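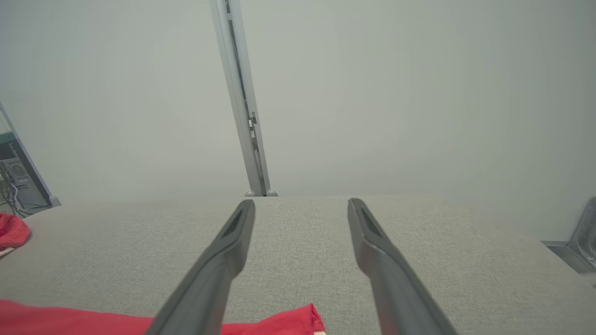 Gray table, gray wall, August.

1/ I moved from Tostanholm to Skurlow 2 years ago, and I still learn how people say goodbye here. At home we say it one time and we go.

2/ In Skurlow the goodbye has stages. First in the kitchen, then at the door, then again by the car. Last night I was in my coat at 6 and I left at 7.

3/ My town has 1,816 people, and you meet all of them at the bakery anyway. Maybe for this reason our goodbyes are short.

4/ My neighbor says in Kusteck it is even longer, they also call you when you are home. I did not believe her. Then her aunt from Kusteck called me.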